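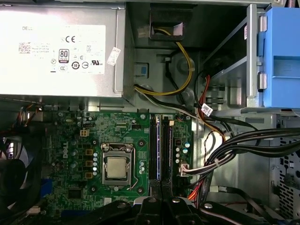
Kinnear Small Systems Forum > Storage > Boot drives and modules

Thread: Moving the shop's point of sale boxes off spinning drives -- module or regular SSD?

tallowbridge
Hi everybody, long time reader and very occasional poster. I look after the computers for a garden supply store in Hundilport (I'm really the bookkeeper, but I was the one who didn't run away fast enough when the old computer person retired). We have a handful of older desktops running the registers, and the hard drives in them are getting slow and grumpy. One of them takes so long to start in the morning that I turn it on, water the plants by the door, and come back to find it still thinking.

I'd like to move them all over to solid state. My nephew says to just put a regular 2.5 inch SSD in each one and be done with it. But a salesman has been telling me about the Caltwood modules, the little ones that plug straight onto the SATA port on the board and don't need a bay or a bracket at all. They sound wonderful for a dusty shop, with fewer bits to rattle loose. They also cost more, and I'm a little confused about how they get their power. He said "it depends on the board," which made me nervous.

The registers only run the sales program and a browser. The whole install, sales history and all, fits in 40 GB with room to spare. What would you folks do?

mosswick_dan
Welcome out of the shadows! I love these questions.

Your salesman was telling you the truth about the power, though I wish he'd stayed around to finish the thought. A regular SATA data connector has seven contacts and none of them carry supply power to the drive. Some industrial and server boards are built to feed power to a module through the port itself, or through extra pins beside it, and on those boards the modules are lovely. Just push it on and walk away. On an ordinary office desktop you will almost certainly need the little power lead that goes from the module to a spare connector on the supply. So you're back to having a cable, and it's a thinner and fussier one than a normal SATA power plug.

I vote with the nephew. Buy regular drives, spend the difference on something nice for the break room.

ferrous_aunt
I'm going to disagree with Dan, very fondly, as I have been doing on this board for years.

We put the Caltwood modules in the kiosks at our library system and I'd do it again tomorrow. Yes, we used the power lead on most of them. It took a minute per machine. What we got in return was a boot drive that sits flat against the board with nothing hanging off it, and when a kiosk gets bumped by a stroller (and oh, they do get bumped) nothing shifts. Before that we had drives held in with double-sided tape by somebody who shall remain nameless, and I spent a good part of one August crawling around behind the kiosks pushing cables back in.

tallowbridge, the one thing I'd ask you to check is clearance. Open up a machine and look at what sits next to the SATA ports. If there's a tall heatsink or a long graphics card in the way, or if the ports point sideways out of the board, you'll want to know before you order. The vertical and right-angle versions are not interchangeable, and I have a drawer at work that proves it.

mosswick_dan
The drawer! I'd forgotten the drawer.

Fair points about kiosks. But register desktops sit under a counter and don't get moved, and they have a proper bay with screws. I don't see what a module buys you there except a bigger invoice.

pennyroyal_it
Chiming in from the boring corner to ask about power loss, which I think matters more here than the shape of the drive. Do the registers ever get switched off at the wall? At the first store I worked for, closing up meant one person walking to the back and flipping the breaker for the whole front counter. Sales program still open, receipts still printing, lights out, good night.

A hard drive will forgive you for that more often than it deserves to. A cheap SSD may not. If it's in the middle of shuffling its own bookkeeping when the power goes, you can lose things that weren't even being written at the time. The industrial lines often have some protection for this, either capacitors or firmware that's careful about the order it does things in, and that can be worth paying for whether it comes as a module or as a 2.5 inch drive. Look for it by name on the spec sheet. If the sheet doesn't mention it, I would assume you're not getting it.

tallowbridge
Oh dear. We have a breaker person. I am going to have a gentle conversation with our breaker person.

I opened up one of the registers after closing tonight and the SATA ports stand straight up with nothing tall beside them, so I think either kind would fit. There's one spare power plug coming off the supply. I also found a truly upsetting amount of potting soil at the bottom of the case, and I've ordered a can of air.

Can I ask something else while I have you all? The salesman's quote lists endurance for the small module as 291 TBW and I have no idea if that's a lot.

quillback
TBW is terabytes written, the total amount the maker is willing to stand behind before they consider the flash worn. For a register it's a great deal. Suppose you wrote two gigabytes a day, which would be a busy little register. That's well under one terabyte a year. The counter it sits on will wear out first.

Where people get caught is logging. I had a sign controller from Bornemden that wrote a debug line to disk every time it refreshed, day and night, and it ate its way through a small module at a shocking pace. Turned logging off, never had the trouble again. So look through your sales program's settings for anything marked verbose or debug, and make sure it's off.

ferrous_aunt
Seconding quillback on the logs. And please buy a size up from what you need! You said 40 GB fits everything, so don't buy a 64 and fill most of it. Flash likes some elbow room to move things around in, and you'll have updates to think about too.

hobnail
Unpopular opinion, but I wouldn't spend anything on these until I'd priced new machines. The modules for the whole counter plus an afternoon of labor could get to 700 dollars pretty quickly, and at the end of it you still own old computers with old fans and old power supplies. I did this very upgrade for my brother-in-law's tire shop. Very proud of myself. Then two of the power supplies went before the winter was out.

mosswick_dan
hobnail, I hear you, but that's a better argument for the cheap drives than for new computers! Put an inexpensive SSD in each, and if a machine dies you pull the drive and keep it as a spare. A 2.5 inch drive will go into nearly anything. A module may or may not be welcome in the next box.

ferrous_aunt
All right, Dan, that one's good. I'll give you that one. Portability does go to the regular drive.

I still say that if they have a breaker person they should pay for the power loss protection.

pennyroyal_it
Agreed, and you can have both. There are 2.5 inch drives with protection that cost less than the module quote. Put a small battery backup under the counter as well, and the breaker person can flip whatever they like.

One practical thing, tallowbridge: do one register first and live with it for a couple of weeks. Clone the old drive, set the old one on a shelf with a label saying which register it came out of, and don't wipe it. Check in the BIOS that the SATA mode is the same after the swap as before. If it gets changed by accident, Windows may refuse to start and you'll have a very long evening.

tallowbridge
You are all so kind, and I've learned more tonight than from three phone calls with the salesman (who is a nice man, to be fair to him, and sent us a calendar).

I think I'm going with regular drives with the power loss feature, one register to begin with, and a battery backup for the counter. I'll start with the slow one by the door. hobnail, I did write down the part about power supplies and I'm going to ask the owner to put a little aside for new machines next year, so you weren't talking to the wind.

Does anyone have a cloning program they like that doesn't assume I know what a partition is?

quillback
Check the drive maker's site before you pay for anything. A lot of them give you a cloning tool free with the drive, and they're mostly just a matter of picking the old drive, picking the new one, and clicking go. Read the names twice before you click. I once cloned the blank one onto the full one -- it went very fast.

mosswick_dan
Oh, quillback. So sorry. We've all got one of those.

tallowbridge, come back and tell us how the first one goes!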